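Craft Market Tables Are Going Fast

Hello again from all of us in Raveldale! March has a way of sneaking up, and so has the spring craft market, which means it's time to talk tables. 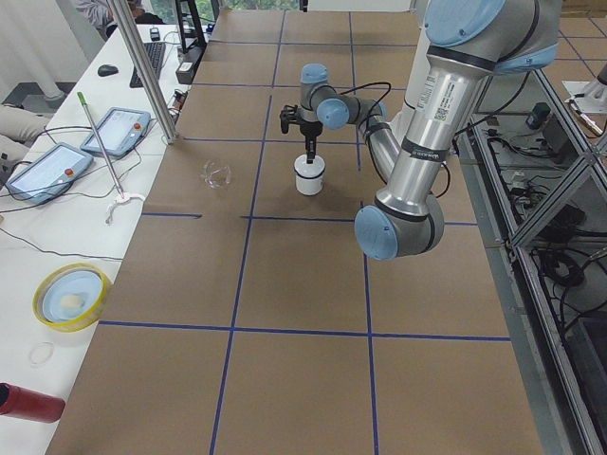

We have 10 left, four of them along the window side (the light there is lovely for pottery and anything with beads), and they go in the order your forms reach us. Last spring we had 187 visitors before lunch, and I'd dearly love to see 300 this year! If you'd like to share a table with a friend, just put both names on one form. Questions can go to Marichka Savchuk, and do bring your own tablecloth and plenty of change.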